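Home | Manuals | Larus Surface Washer | Section 9

9. Washing Large Paved Areas

Read Section 4 (Connecting the Machine) before you start. The steps below apply to open slab paving, such as plazas, yards, and wide walkways. For brick, gravel-set pavers, or painted surfaces, see Section 10.

CAUTION: Do not use the rotary head on cracked or lifting slabs. The skirt can catch on a raised edge and throw the machine sideways.

Before you begin

1. Walk the area and pick up stones, cans, and leaves.
2. Mark any drain covers with chalk or tape.
3. Fit the 610 mm rotary head. The smaller head works, but leaves more overlap lines on large slabs.
4. Set the pressure dial to LOW. Raise it only after the test patch in step 6.
5. Check the water supply. The tank holds enough for a short job; for anything larger, connect the Berkix hose reel and open the valve fully.

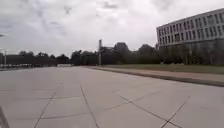
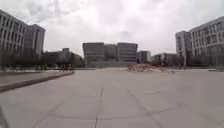

Open slab paving

6. Wash a test patch near one edge and let it dry. If the surface looks rough or sandy, stay on LOW.
7. Work in straight passes. Use a joint line as a guide where one runs the way you are going, and overlap each pass by a hand's width.
8. Keep the head moving. Stopping with the trigger held leaves a ring that is hard to remove.
9. Cross the joints at an angle where you can. Running the jet along a joint washes out the filler.
10. Rinse toward the drain — never toward a building entrance.

NOTE: Old stains may look darker while the slab is damp. Wait until the next day before you decide on a second wash.

NOTE: If you use Daltari cleaner, mix it in a bucket first. Do not pour it into the tank. Error code 2032 on the display means the inlet filter is clogged; close the valve, release the pressure, and clean the filter as shown in Section 12.

After washing

11. Turn off the motor, close the valve, and squeeze the trigger until the flow stops.
12. Drain the hose before you coil it.
13. Refill open joints with dry sand once the paving has dried.
14. In November and later, store the pump indoors. Frost damage is not covered by the warranty.

Grease the head bearing after every 1000 minutes of running time. The counter is on the left side of the handle.

Previous | Contents | Next

Related sections
Section 10: Brick and Painted Surfaces
Section 12: Cleaning the Inlet Filter
Claeys Nozzle Size Chart
Winter Storage Checklist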